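4.2 What people keep behind the doors

Ekua Quansah and Hazem Erraji
February

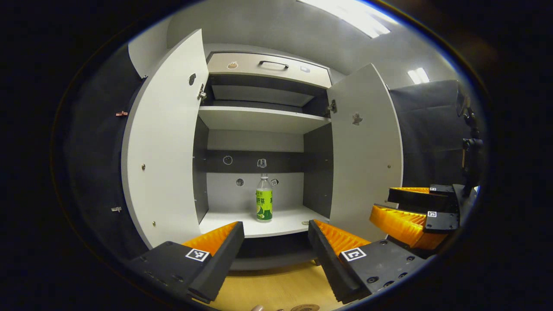

The two-door cabinet with a drawer on top was by far the most common unit in the Aryee inventory, and the one its owners had the least to say about. Asked to describe what was in it, eleven households out of the first group answered "stuff." Pressed, they answered "kitchen stuff." We coded both as non-specific and moved on to the shelves.

Across the two rounds of visits we logged 2772 items in the first and 2885 in the second, so the average home did not get tidier between them, whatever was said at the door. Most of the growth was in cabinets that had been emptied for the first visit. Selorm Yakubu, who coded the second round, proposed the term "courtesy clearing" for this, and we have kept it over the objections of one participant who felt it was aimed at her.

We sorted shelves into three classes. A full shelf is one on which a further cup could not be placed without moving something. A working shelf has room and is used daily. A sparse shelf holds one or two items, often a single drink (Figure 3). Sparse shelves gave us the most trouble. An owner with forty jars will part with six of them before lunch. An owner with one bottle will explain at length why it lives there, and the interview runs over.

Figure 3. A sparse shelf. A clear plastic bottle with a white cap and a green label stands near the center of the lower shelf; the doors are open.

Position on the shelf was recorded as front, middle or back. Items set slightly back from the edge were coded as middle, a decision that took two meetings and which Edem Asamoah still disputes. Stickers on doors and drawer fronts were noted but not coded. Few owners could say when a given sticker had arrived, and several discovered theirs during the interview.

The drawer above the doors was treated as a separate unit. Its contents are reported in Section 4.3, with the batteries, of which there were a great many, and the matching remote controls, of which there were fewer.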